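Last updated: 2023-06-18

Okay, wallpaper removal thread. I've just finished the upstairs hall and the little landing and I want to get it all down before I forget which bits were awful.

The house had three layers up there. A green stripe on top, then some big brown flowers, then a woodchip that I think was holding the plaster together. 166 square feet of it once you take out the doors.

I got one quote before starting. Karabulut came out, very nice, very quick, and wanted $388 just for the stripping, with skim coating on top of that. Fair price, I'd say, but I had a free week and more confidence than sense, so off I went.

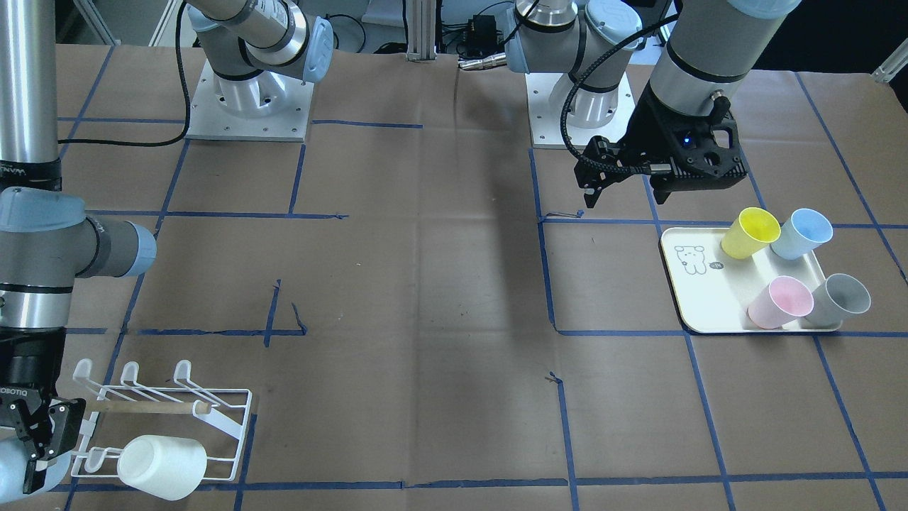
Do you need to score the paper before you wet it?

Only if the top layer is vinyl or has been painted over. Plain paper soaks up water fine without it, and a scoring tool in a heavy hand leaves hundreds of tiny holes in the drywall that you get to fill later.

My top layer was vinyl, so I scored it. Lightly! I did one patch by the bathroom door too hard and it looks like a woodpecker lived there.

Before any water went near the walls I shut off the breaker and took the switch plates off, then taped plastic over the openings. Drop cloths on the floor, old towels rolled up along the baseboard. The towels did more good than the drop cloths.

Also – if your house is older, test for lead paint before you scrape or sand anything. Mine came back clear. If yours doesn't, stop and call someone who's certified for it.

First try was warm water and a splash of dish soap in a garden sprayer. Wet it, go away for fifteen minutes, wet it again, then scrape. The going away part is hard for me. I kept poking at it early and getting those horrible little postage stamp pieces.

The vinyl face peeled off dry in long sheets once I got a corner up, which was the best part of the entire week. The backing paper stays behind and that's the bit you soak.

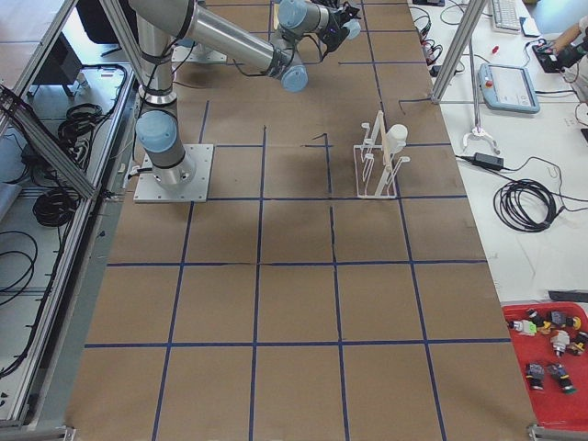

Then I hit the woodchip and the sprayer just wasn't up to it. I rented a steamer from Hustero, $46 for the day, and picked it up early so I'd get my money's worth.

Steamer notes: hold the plate flat on the wall, count to twenty, slide it over and scrape where it just was. Wear gloves and long sleeves. Hot water runs down your arm when you work above your head and you will say words.

Don't park it in one spot on drywall, either. The paper face goes soft and bubbles. I have one bubble. It's behind where the linen cupboard door opens, so we're calling it hidden.

Someone asked which scraper. I had a Nestix wide one with a replaceable blade and a regular three inch putty knife. I rounded the corners of the putty knife with a file on Hywel Meredith's advice (he did my mother's dining room years ago) and it stopped digging in. Great tip, took two minutes.

I worked top to bottom in strips as wide as my arm could reach, and bagged the scraps as I went. Once that stuff dries on a floor it's glued there for life.
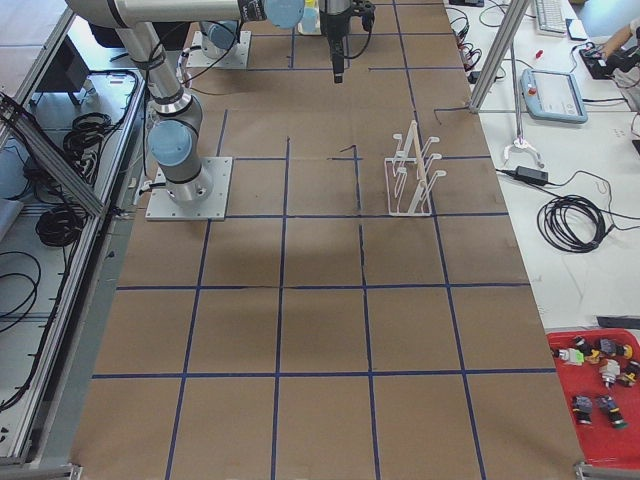

Anyway, the paste. Please don't skip the paste! With the paper gone the wall looks clean and it isn't. Run a damp hand over it and if it feels slimy, there's paste left.

I washed everything twice with hot water and a big sponge, changing the bucket whenever it went cloudy, then rinsed with plain water. If you paint over leftover paste you can get crackling and flaking, and then you're sanding it all back.

After that I left the walls alone for two days with the windows open. Filled the dings, sanded, wiped off the dust, filled the ones I'd missed. A flashlight held sideways against the wall shows up every single one, for better or worse.

Where I'd torn the drywall face I used a sealing primer before any filler. Filler on bare brown paper can bubble up as it dries. I learned that on the first patch, and the second patch went much better.

Then one coat of the same primer on everything. I used most of a can of Hisen and did 26 little touch-ups the next morning.

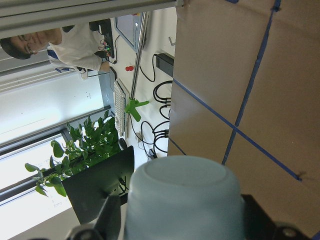

Pale blue cup, seen from above

Color is still up for debate in this house. I want a warm off-white and I'm being outvoted in favor of a sort of mushroom. There are sample squares all up the stairs.

Total time was six days, with a lot of tea. Would I do it again? A room with one layer, sure. Three layers and woodchip, I'd ring Karabulut back and go sit in the yard.

Stairwell is next, and it's the same green stripe all the way down. If anyone has used one of those folding platforms on stairs, tell me how steady it felt.

Contact | © 2023 | Back to top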